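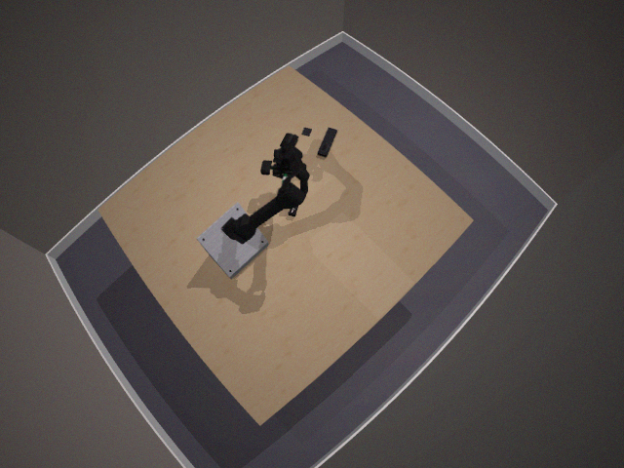
Before you drill a single hole in your real bench, get the arm's home position sorted in the simulator. I skipped this on my first build and ended up with an extra set of holes in a perfectly good tabletop, so please learn from me! The bench model that comes with the Mosoti files is the one I use, with the square base plate bolted down through its corners a little off the middle of the wood, and the low gray walls around the outside. I leave the cube and the bar out past the gripper while I do this part, so I have something to aim at later.

Section 6: Mounting and homing the arm

1. Open the bench file and let it load all the way. On my old laptop that takes 60 seconds (go get a coffee).

2. Turn the base plate until it sits the way you want it on your own bench. Mine is Bakari Makori's layout from the Nomholm workshop, and I've never found a reason to change it.

3. Set the shoulder first, then the elbow, then the wrist. If you start at the wrist you'll be redoing it all afternoon.

4. Type 155 into the reach limit box and hit save. The box clears itself if you click away first, which drives me nuts.

5. Jog the gripper toward the cube at the slowest speed and stop short of it. Do this 2 times before you save the position as home.

Note: Shadows can fool you in this view. I kept thinking my gripper was lower than it was, so go by the height readout.

Caution: When you move on to the real arm, keep your hand near the power switch for the first homing run, and keep your face well back. It can swing faster than you expect!

6. Copy the home file over to the Lustari controller and restart it. If the arm buzzes and won't move, unplug it and check the elbow cable before you touch any settings.

Gripper calibration is in the next section, and you'll want your calipers for that.

Print this page | E-mail this page
14 shares | 6 comments

© Emmanuel Rashidi, Cirnow build notes | Contact | Back to top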